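Shop Safety
07/04/2019
By the Andel bench desk

My pre-power checklist for a home light bench, with comments. I run it before every session, even the short ones! 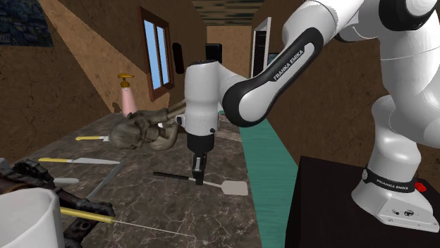
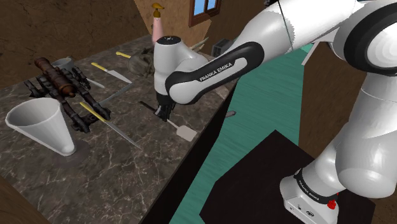
Issue 19, p. 90

1. Cords. OK. I run my fingers down each one (unplugged, please) and feel for nicks.

2. Lamp housing. Needs work. The Haslam lamp has a loose screw at the back again, same as in March, so I'm ordering a new one.

3. Prism mount. OK, but I did snug up the clamp a little.

4. Beam stop. OK. Matte black card, taped on all four sides, well below eye level.

5. Goggles. Fail! One pair is scratched right across the left lens, and I've tossed it. Spares are in the Kasgate drawer.

6. Bulb label. OK. It reads 3000 K and matches my log.

7. Fan vents. Dusty. I brushed them out and will look again next time.

Recheck items 2 and 5 before power goes on.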